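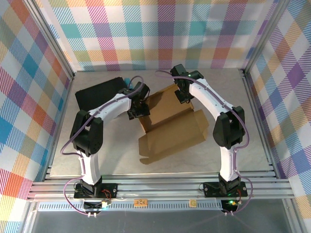 Cardboard box, round one. Left arm and right arm both getting into position.

Right, thread time. A few of you asked how the gripper swap was going, so this is me trying out two sets of fingers on the same pair of arms and writing down what I noticed before I forget it all. Long one, get a tea.

Quick bit of background. The arms came with plain hard fingers, the flat sort with a bit of texture on the inside face. I've been using them since September and they're fine. Properly fine for blocks and pots and anything with a decent edge to it.

Cardboard is where they started annoying me. A flap is thin, it's springy, and it lies nearly flat on the floor, so you have to come in low and get one finger underneath. Hard fingers tend to shove it along instead. You end up chasing a box round the workspace like a dog with a frisbee.

So the second set is a soft pair from Gasteo. Ribbed, a bit squashy, thin at the tip. Nhyira Issahaku lent me hers to try before I spent any money, and I have promised to give them back in one piece (sorry in advance Nhyira).

The test: one box, partly open. Left arm pins one side, right arm lifts the far flap and folds it over. Then swap jobs. 40 goes with each set of fingers, same box until it got too tired, then a fresh one of the same size.

Results for the hard fingers first: 18 clean folds out of 40. Nearly all the misses were at the pick-up. Once the finger was under, the fold itself was lovely, very crisp, no slipping at all.

Soft fingers: better at getting under, worse at nearly everything after that! They slide in beautifully and then, when you pull up against the crease, the tip bends back and the flap pings out. I did shout at it once.

I stopped scoring the soft ones halfway through the first evening and started again, by the way. I'd been closing them with the same force as the hard ones and they were just folding up on themselves. Backed it off a good bit and they behaved much more like the videos.

Even so, I can't give you a proper number for them yet. I changed the force twice more during the second lot, so it would be cheating to put it next to the 18. I'll redo it with everything left alone.

What I'm leaning towards is one of each. Hard on the arm that holds, soft on the arm that lifts. Shabnam Jafri suggested this weeks ago and I said it sounded like a faff. It is a faff, because you need two sets of settings and you have to remember which arm is which, but the first few tries felt really promising.

Someone's bound to ask about controllers, so. I tried three ways of driving them: a game pad, the little leader arms you move by hand, and playing back saved moves.

Game pad: no. Not for two arms. I can do one arm quite nicely but the moment both have to move together my brain leaves the building.

Leader arms: miles better. You just do the thing with your hands and the big ones copy you. There's a small lag, which you stop noticing after ten minutes, and then notice again horribly when you're trying to slip a fingertip under a flap.

Saved moves: great if the box is exactly where it was last time. It never is.

Cables! I know half of you only follow me for cable opinions. The purple ones run up the outside of each arm. I've gone back and forth on this and I like outside best, with enough slack at the elbow for a full bend. Too little and it tugs the wrist on long reaches, too much and it droops into whatever you're picking up.

The clips are the cheap push-on sort. Marlies Kuster swears by fabric tape and she may well be right, but I take mine off so often that clips win.

Camera next. I tried it at two heights. Low down you get a gorgeous view of the fingertips and no clue at all where the far flap has gone. Higher up you can see everything on the floor but it's hard to judge the last little gap before contact.

I've stuck with the higher one. If I had a second camera to spare it would go on the wrist, and yes Nusrat Sethi, I know you've been telling me that since the Kurkbridge meet-up.

Lots of love for the plaid in my replies, thank you. Pastel, three sides, stripes in every colour going. I wondered if a busy pattern would be a pain on video, but the marbled floor is pale and plain enough that brown cardboard stands out nicely on it, and the floor is the bit I'm looking at.

One thing I'd do differently is light. I get soft shadows under the raised flaps and on screen it's easy to mistake the shadow for the edge. I went for the shadow more than once. A lamp on the other side might sort it, will report back.

Boring but useful: check the rail bolts before a long session. I do mine with the power off, every time, quick nip with the hex key. I had a base creep ever so slightly in the summer and spent a whole evening blaming the software.

Also useful: let the arms have a rest. I was doing long runs with the elbows held out over the middle and the servos got pretty warm. Now I park both arms between batches and make a brew.

Shazia Janjua asked if the soft fingers wear out. Too early for me to say. I've done 300 or so closes... no, scratch that, I've got the log open, it's 300 on the nose, and there's a bit of shine on the tips and nothing else. Ask me again at 1,000.

Is the soft set worth buying? For blocks and tubs, I wouldn't bother. For cardboard, bags, cloth, anything floppy, I'd borrow some first as I did and have a proper play. Fitting them was two screws a side and a lot of swearing at one of the screws.

Next up is the mixed set-up, hard left and soft right, all 40 goes with the force left alone the whole way through. After that I want to try a smaller box with stiffer flaps, which I suspect will be harder for both.

If anyone near Hebden has a spare set of narrow hard fingers I could borrow for a week, give me a shout. I'll pay the postage both ways and throw in some cable clips.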